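Ticket: damp patch and drips, back bedroom ceiling
Status: open
Property ref: Skaketness, upper flat
Opened: 2 July 2021

First entry. Brown patch on ceiling of back bedroom, above the wardrobe, near the outside wall. Size of a dinner plate when I first saw it, bigger now. Drips into the washing up bowl overnight but not every night. Paint bubbling at one edge. Can smell it when the door's been shut.

Already tried before raising this:
- moved wardrobe out from wall
- window open on the latch, daytime
- dehumidifier (the Pivow one, small tank) running on full
- checked radiator valve, dry
- looked in loft with torch, see below

Loft: hatch is on the landing. Boards stop well short of that corner so had to lie on my front and lean. Insulation dark and matted over the patch. Rafters look ok from where I was. Couldn't see daylight. Water tank is the other end and bone dry underneath, overflow pipe dry too. So don't think it's the tank.

Will keep adding to this as I go. Please don't close it like the last one.

Update. Rained most of the night, bowl nearly full by morning. So rain related?? Except the night before was dry and there was still a drip. Only a bit. Could be what was left in the insulation coming through late.

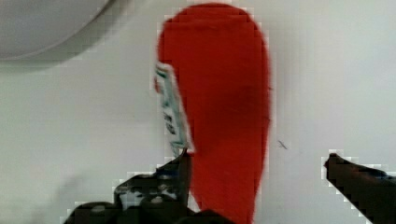

Anyway pulled back the insulation where I could reach and put a bucket on the joists. Cut a piece of old towel and laid it along the joist so the drips run down it and don't splash. Works fairly well, less noise as well. Bagged the wet insulation, took it down through the hatch, bits of it everywhere, still itching.

Patch measured with the tape. 40 cm across at widest. Drawn round it in pencil so I can tell if it grows.

Someone rang from your office. Was told to "monitor". Said I am monitoring, that's what the pencil is for. Asked for a roofer. Was told a roofer needs a report from a surveyor and a surveyor needs this ticket to be open for 21 days unless it's an emergency. Asked what an emergency is. Was told water near electrics. The light fitting is in the same ceiling so I'd have thought that counts. Please note it.

Update. Light in back bedroom now switched off at the fuse board, that circuit does the landing as well so we're on torches up there. Marked the fuse with tape.

Bucket readings, emptied each morning into a measuring jug:
dry night, barely covered the bottom
heavy rain, wind off the sea, up to 2 litres
light rain, no wind, nothing at all
wind and drizzle, a good cupful

So it's the wind doing it more than the rain. When it blows from the sea side the water must be getting driven up under something. Downstairs flat says the same happened to the last people in ours, and it was the flashing round the chimney. Can't see the chimney from the garden, only from the car park across the road. Went over with binoculars. Lead on the sea side looks lifted along the bottom edge, could be a shadow. Other side lies flat.

Things I have ruled out, so you don't ask again:
Condensation. Dehumidifier tank hardly fills, and the drip stops in still weather.
Gutter. Cleared by your own contractor (Ateş) in June, have the sheet they left. Checked from the bedroom window, running clear.
Bathroom. Other side of the flat, no pipes cross that corner.
Tank. Dry, see above.

Still possible: flashing, slipped slate next to chimney, cracked mortar. Can't tell from inside. I'm not going on the roof.

Update. Pencil line passed on two sides. Now 50 cm. Plaster soft if you press it, so I've stopped pressing it. Mattress moved to front room. Put a sheet of plastic over the carpet, taped down at the skirting.

Also rang the number on the Nestum home cover letter, they say roof is the landlord's and contents is me, and to keep hold of anything damaged. One blanket and a box of books so far. Books probably had it.

Would like an answer to these please:
1. Does soft plaster next to a light fitting count as an emergency, yes or no
2. If no, what would
3. Can Ateş look at the flashing while they have the tower up for next door's job, it would reach easly
4. Who pays for the dehumidifier electric
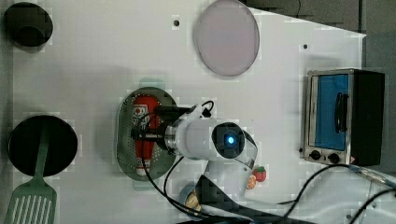

Repairs desk: Yes to question 1. Ticket moved up to urgent and the waiting period doesn't apply, apologies that you were told it did. Contractor has been asked to check the chimney flashing and the slates either side from next door's scaffold. Please leave the lighting circuit off until an electrician has tested the fitting, and keep out from under the soft area. On question 4, note your meter reading today and send it with the one from when the drying is finished.

Thanks. Meter reading sent seperately. Bucket still in place, can whoever comes up please not kick it over, it's just left of the hatch side joist and you can't see it till you're on top of it. Torch is on the hook by the hatch.

Update. Roofer up the tower this morning. Lead had come out of the mortar joint along the sea side, as thought, and one slate below it cracked. Temporary patch on. Proper job needs new lead, waiting on a date.

Two windy nights since, bucket dry both times. Patch same size, edges going paler. Dehumidifier moved to the middle of the room, door shut. Light still off, electrician not been.

Leaving ticket open till lead and electrician done, and somebody has looked at the plaster.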